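Pen cap

A pen cap is a removable cover that goes over the writing point of a pen.

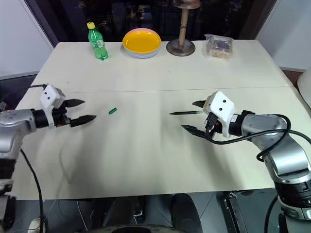 The cap of a pen has two main tasks: it protects the point from drying and from damage, and it protects everything else from the ink. It is usually a short tube, closed or almost closed at one end, and is made as a separate part which the user pulls off before writing. When the cap is off, the pen has two pieces that have to be kept together, and a common sight on any table is the one in the photograph, a thin black pen with its tip uncovered and, a little way from it, a small green piece of the size and form of a cap lying at an angle. The pen has also a pale green section near its back end. On many pens a colored part of this kind tells the user the color of the ink, but it can be decoration only, and the safest way to know is to draw a short line on paper.

Terms

The words used for the parts are not the same with all makers. In this article the point is the part that touches the paper, the barrel is the long body, and the back end is the end opposite the point. The mouth of the cap is its open end. A cap that is placed on the back end during writing is said to be posted. A small closing piece that is fixed in the back end of the barrel is a plug, although in shops it is sometimes also called a cap, or an end cap. The clip is the narrow tongue on the side of the cap that holds the pen in a pocket.

Kinds of closing

The push-on cap is the simplest and the most usual on cheap pens. The mouth of the cap is slightly elastic and grips the barrel by friction. Inside there is often a low ring that passes over a step on the barrel, and this gives the small click that many users wait for before they put the pen away. A push-on cap without a ring closes silently and is more often left half closed.

The screw cap has a thread in the mouth and is mostly found on fountain pens. It takes longer to open, but it does not come off in a bag. The number of turns depends on the thread, and users who take many short notes often prefer a thread with few turns.

Magnetic caps are a later solution. One small magnet is in the cap and a magnet or a metal ring is in the barrel. They close easily with one hand, and the cap can usually be turned freely after closing.

Pens with a retractable point do not need a separate cap, which is the reason they are popular in places where a cap would be lost quickly, for example at a reception desk.

Which inks need a cap

Ink with a base of water or alcohol loses its liquid to the air, so fiber-tip pens, markers and fountain pens suffer most when they are left open. A marker with alcohol ink can become weak in a short time. A ballpoint pen contains a thick paste and suffers much less, and its cap is there mainly to protect the ball from dust and the pocket from stains. Gel pens stand between the two groups.

In the 33 letters of advice that the stationer Eugénie Delaunay wrote for the customers of her shop, Janinell, the question of open pens comes back several times. Her advice for a fiber-tip pen that has been open overnight was to close it, lay it flat and leave it until the next day before trying it again. She did not recommend shaking it – the ink could then collect in the cap and come out on the fingers.

Color

The cap is the part of a closed pen that is easiest to see in a cup or a case, and for this reason makers often give it the color of the ink. The system is most useful in sets. The Esness set for schools had 11 colors with barrels that were all white, and only the cap and the plug were colored. A child who exchanged two caps made both pens wrong, and in the later version the color was also printed as a band on the barrel.

In other pens the color of the cap says something different, such as the width of the line. The Aaltonen drawing pens were all filled with black ink, and a green cap meant the finest of the five points. Users who came from another maker sometimes expected green ink and sent the pens back.

Safety

Small caps can be dangerous for children, who like to put them in the mouth. Many caps have for this reason a hole in the closed end or channels along the side, so that some air can pass if the cap is swallowed into the airway. The hole does not necessarily make the pen dry faster, as there may be an inner wall which closes tightly around the point. A cap should in any case be kept away from very small children, with or without a hole.

Use and handling

Putting a cap on is usually a movement for two hands. One hand holds the barrel and the other brings the cap to the point in the same line. If the cap comes at an angle, its edge can touch the point and bend a fiber tip, or take up ink and carry it onto the barrel. It helps to hold the barrel not far from the point, and to push only when the mouth of the cap is already around it.

A cap that is laid on a table can roll. A clip stops this, and so does a flat side or a small lug near the mouth. Round caps without any of these are best put upright on the closed end if it is flat, or posted on the pen. Posting makes the pen longer and moves its weight backward. Some people find this comfortable and others become tired in the hand, and with a thin pen the difference is felt more clearly. It is also possible that a posted cap scratches the barrel after long use.

Cleaning

Dried ink in the mouth of the cap is the usual cause of a pen that does not close well. For caps used with water-based ink, lukewarm water and a cotton swab are enough. The cap has to be completely dry before it is put back. Hot water can change the form of a plastic cap and should not be used. For alcohol ink, a swab with a little rubbing alcohol is used, but it should be tried first on the inside, as it can make some plastics dull.

Collecting

Caps are collected less than whole pens, and mostly by people who repair old pens and need replacements. Valentin Cârstea described 87 caps in his hand list of July, ordered by the inner width of the mouth and not by the maker. The order is practical for repair, as a cap from one firm often fits a barrel from another. Several caps of the Sornlow type appear in his list without a clip, with only the slot where the clip was fixed.

See also: Ballpoint pen, Fountain pen, Marker, Pencil case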